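Folding laundry one jaw at a time

11 January 2022

I have now read the phrase "learns just by watching you" so many times that it slides right past me. It came up again in the Mivalar pitch that Abhishek Dixit forwarded to me, and it came up twice in the comments under my last post, so I'm going to say what bothers me about it.

Watching is not what goes on. What goes on is that a person holds a gripper in one hand, squeezes it, and does a chore the slow way, over and over. The gripper records. Somebody later cuts the recordings into pieces, throws out the bad ones and trains on the rest. Mivalar says it wants 1000 demonstrations per task. Per task! Fold a coat, 1000. Fold a different coat, well, they get a bit vague there.

I don't think the approach is stupid. I've used the joystick kind of remote control, where you sit in a chair and steer an arm across the room, and after 3 hours I wanted to throw the thing out of a window. Holding the gripper yourself is much nicer. Your wrist knows where it is. You get through more tries in an afternoon and you swear less.

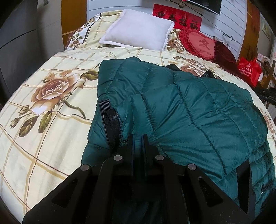
But a puffer jacket is a horrible object. It has no real edges, the quilting gives under the fingers, and any strap hanging off it wants to come along for the ride. With two hands I can fold one without thinking. With a pair of narrow jaws I have to plan where to pinch, and my plan is different every time, depending on how the thing landed. So what exactly is the robot supposed to copy? My hand path? My taste in corners?

Elżbieta Kaczmarczyk, who has done far more of this than I have, told me the variety is the point. Record enough messy starts and the model finds what they have in common. Maybe. She also admitted that her first 100 coat recordings went in the bin as she had been steadying the fabric with her free hand, and the robot hasn't got a free hand.

That's the part I'd like to see in a pitch. How many tries were tossed, who decided, and whether anybody tested it on a bed in a house the recordings didn't come from. Mivalar's page has a success rate in large type and none of that underneath.

I wrote and asked them in August. I got a friendly reply with a link to the same page. If they ever send the numbers I'll post them, good or bad.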